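Re: [demo-collect] Episode resets, and how many before we retrain?
From: Tainá Lins
To: demo-collect list
Date: 26th March

Roald, all,

Answering inline. Short on time, have to hand the room over at four, so forgive the typing.

Roald Söderlund wrote:
> We are planning a first set on the humanoid for table work and some
> laundry loading. I have read the Testadis notes twice and I still
> can't find how you people reset between episodes. Do you put
> everything back by hand? Does the person stay in the room?

By hand, yes. Tried a scripted reset in July, robot puts its own stuff back, and it took longer than the episode and half the time it needed a person anyway. Dropped it.

Person walks in after the operator calls "end", never before. Sets table position first, then objects, then walks out the same side they came in. Operator calls "start" only when they're out. The one rule that matters is that recording is OFF while the reset is going on. We lost most of a day to episodes that had thirty seconds of somebody's elbow at the tail and the trimming script didn't catch them. Xuân wrote a better trimmer since then but I'd still rather not need it.

Also tell people to touch the table the same way each time. Sounds silly. If you lean on it, it creeps toward the robot a little with every reset, and by lunch you have a data set where the table is a hand's width closer than it was in the morning and everything after that is a different task. We put tape on the floor in the end. Then the tape showed up in the camera and Everaldo made us take it off again and do two sets, one with and one without. Fine. He was right, annoyingly.

> And how do you decide where the table goes? Fixed distance, or do
> you move it around on purpose?

On purpose, but on a list. Don't let people "randomize" in their heads, they pick the same four spots. Everaldo generates a sheet with offsets and angles, the reset person reads the next line and does that. 63 placements on the current sheet, we go through it top to bottom and then shuffle.

Light table helps a lot. One person can shift it and nobody's back hurts at the end. The heavy desk we had before stayed in one place for weeks for exactly that reason and the policy learned the desk's position and nothing else, more or less. It would reach for the edge where the edge used to be.

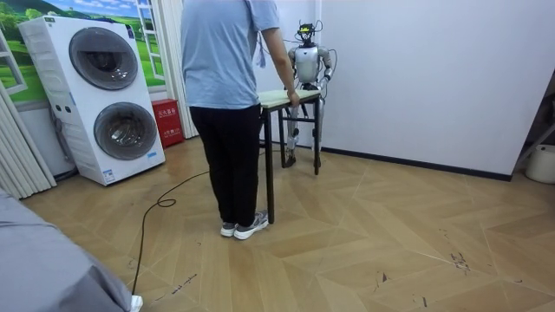

Reset side of the room, small green-top table up in front of the robot, washer-dryer on the left.

Robot stays against the wall for the table tasks. Gives the operator one thing less to think about, and the person resetting always knows where the arms are. For the laundry tasks it's a different start pose and a different sheet, please don't mix the two in one folder. I have seen it done. It was me.

> What do you tell the person doing the resets about the arms?

Arms down, robot in hold, operator's hands off the controls and operator says so out loud. "Hands off." Then you walk in. If you don't hear it you don't walk in, even if you can see them holding a sandwich. Keep a stop button within reach on BOTH ends. Not negotiable, and I'd say print it and stick it on the door.

Cables. Ours used to get stepped on. Before each block somebody walks the floor and looks at every loop, especially anything that crosses where the reset person walks. If one has wandered, move it before you start, not between episodes, or you get a cable that teleports at episode 12 and somebody three months from now will ask why.

> We are arguing about how many demonstrations before the first
> training run. Sneha says 200, I would rather wait for 600.

Siding with Sneha. Train at 200. It'll be bad. Look at HOW it is bad and change what you collect. We waited until 600 on the first table task and found out that nearly every one of them had the operator coming in from the right, so the thing had no idea what to do with an object on the left side of the table. Could have seen that at 200, or at 50 if somebody had bothered to plot the wrist paths. Now Xuân plots them every evening, takes her ten minutes.

After the first run we usually add in blocks of 100, half of it normal sheet, half of it aimed at whatever failed. 300 total was enough for "put the object on the far corner". The washer door took a lot more and I would not call it done. The round doors are hard in ways I didn't expect. Glass confuses the depth, and the policy likes to stop short and grab air. What helped: more starts with the door already part open, and recoveries.

Recoveries deserve their own paragraph so here it is. When the operator misses, let them miss and then fix it, and keep the episode. Don't throw it out because it's ugly. Our first two operators were proud people and deleted every miss, and the result was a policy that did lovely clean reaches and had no clue what to do after it bumped something. Mark it "recovered" in the log and keep it. Mark it "failed" if they gave up, and keep that as well, different folder. Only delete if the recording itself is broken (dropped frames, camera off, someone forgot to press the thing).

> Do you bother with a clean background? Our room is full of stuff.

No. Ours isn't clean either. There's a mural of hills on the wall, for heavens sake, and curtains, and a floor with a chevron pattern that drove the old feature tracker nuts. The learned policy didn't care once there was enough variety. What it does care about is things that change together with the task. If the bucket is only out when you record wiping, it'll learn the bucket. So either leave the clutter alone for the whole set or move it around for all tasks equally. We mostly leave it.

One thing I'd do different, curtains. Open some days and closed on others, and write down which. We didn't write it down for the first block and had to sort it out later from the brightness. Everaldo did that, I still owe him for it.

> Last one. What goes in your log per episode? The Forkia template
> has a lot of fields and my operators hate it.

Ours hated it too. Cut it down to what gets used:

episode number
task name, from the list, no free typing
placement line from the sheet
operator initials, reset person initials
result: ok / recovered / failed / broken
curtain open or closed
note, optional, one line

That's all. The Forkia one wants a difficulty score and a "confidence" and I've never once seen anybody use either. If you have to fill them in for whoever is paying, let the script put a default.

Reset person fills it in, on a tablet, on the way out. NOT the operator, the operator has their hands full and will do ten at once from memory at the end of the block, and they'll be wrong. We compared once. Placement lines were off by one for a whole run, so every episode was labelled with its neighbor's table position.

Operators swap every 45 minutes. Past that the motions get lazy and small, and the learner picks up lazy very fast. Swap the reset person at the same time so nobody feels hard done by. Three people is comfortable, two works, one person doing both is miserable and slow, don't plan around it.

> We can share our set afterward if there is interest.

Yes please! Same format as Dedari if you can manage it, otherwise Xuân has a converter that works for most things apart from the head camera timestamps. Ask her directly, she doesn't read this list much. If people can be seen in the recordings get the consent forms done before you start. We did ours after and had to chase two folks who'd moved on already.

Things I skipped:

- warm up. Run five throwaway episodes after the robot's been off. The arms move a bit differently cold, at least ours do. Don't log them.
- camera check. Take a still at the start of every block and flip back and forth with yesterday's. If the view has jumped you'll see it right away. We had a mount slip a tiny bit per day for a week, ugh.
- language labels. We write three phrasings per task up front and assign them afterward by script. Don't ask operators to make them up at the end of the day, you get "do the table thing".
- held out placements. Keep some lines of the sheet back and never collect on them. Put them in a separate file so nobody does them by accident. I'm told the Evangelista people keep back a whole table as well, and I'd like to do that next time, if I can get a second one in that doesn't weigh a ton.

Sneha, if you're reading, can you post your version of the sheet generator? The copy I have still puts the table inside the wall on a couple of lines and we just skip those, but Roald shouldn't have to.

Roald, send me your first wrist plots when you've got 50 or so, happy to look. Can't do a call before the end of the month, email is fine.

Got to go, they want the room.

Tainá

--
You are getting this because you are subscribed to demo-collect.
To leave the list, send a blank message with "unsubscribe" in the subject.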